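I have been promising a post on the budget since July, and the coffee is made and the dog is asleep on my foot, so let's get into it. Fair warning: this one is mostly arithmetic and dithering, with a bit of simulated tabletop toward the end.

For anyone new, Vinh Khổng and I are trying to put together a small manipulation setup in the back half of my garage. The long-term dream is an arm that can clear and set a table for people who find that sort of thing hard on their hands (my mother, mainly, who has opinions about the whole project and would like it to stop dropping things before it gets anywhere near her cups). The short-term dream is to spend our money once and not twice.

## The money we have

Last time around I bought first and planned later. I got a secondhand Oko arm because it was a bargain, and then spent the whole winter finding out what it needed. A new power supply. A mounting plate. A gripper, because the one it came with was worn down to nothing. By the time it could pick up a sponge I had paid more than the price of a decent arm, and I still had a bad one. I sold it to a very cheerful man who wanted it for parts, and I hope they are both happy.

So this time there is a spreadsheet, and the number at the bottom of it is $1,538. That's everything: my share, Vinh's share and what the cheerful man paid me. It won't buy a new arm of any kind we'd want, and we've made our peace with that. What it will do is cover a Carau rental for a stretch, plus the bits and pieces you need around it.

The lines I'm sure of so far:

- **Rental deposit, $500.** Refundable, they say, if the arm goes back in the state it came. I've put it in the spreadsheet as gone, which is how my father taught me to treat deposits.
- **Bench clamps and a proper base plate, $88.** I tried to talk myself out of these and Vinh wouldn't let me. He was right.
- **Spare fingertip pads, $65.** They wear out, and I'd rather have a bag of them in the drawer than wait on the mail with the rental clock running.

Everything else goes to rental time, and that's where the planning comes in. Every afternoon we spend with the arm sitting idle while we argue over a grasp is an afternoon we've paid for. Mirjam Nijs, who has been through this with her own setup, told me to do as much as I possibly could in simulation before signing anything, and then to do another month of it. I grumbled (I like real things, with screws in them) but I took the advice.

## What the simulator is doing for the shopping list

I had thought of the simulator as a place to practice, and I'm coming around to it as a way of shopping. The question that kept coming up was whether we need the jointed fingers, which cost more to rent, or could get by with a plain two-sided pinch gripper. Reading spec sheets got me nowhere. I read the Balaskas one three times and could only tell you that it was very nicely laid out.

So Vinh built us a table, with a plaid cloth on it and a bowl, and we've been working through the kinds of things that end up on my mother's table between meals. Phones are high on that list. She has an old one with real buttons and will not be parted from it, so we chose something in that spirit, held upright in the black fingers, just over the cloth.
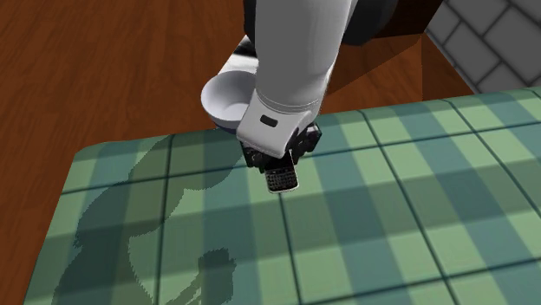
## Where that leaves the order

I'm leaning toward the jointed fingers. A phone is thin and hard and I want it held well, and I have a feeling that cups and spoons are going to ask for the same thing. Vinh is still on the side of the pinch gripper and the extra rental days it would buy us, and he makes a good case, especially on a Monday when I'm tired and he isn't. We've agreed to run the same set of objects with both before anybody signs for anything.

The other open item is a camera. Carkier will rent us one along with the arm, or we can use the one I already own and spend a weekend making a bracket for it. I do love making a bracket - I'm trying not to let that decide it.

If you've rented an arm with either kind of hand, please leave a comment and tell me how many pads you went through, and whether you got your deposit back. I'll put the full spreadsheet up once Vinh has checked my sums.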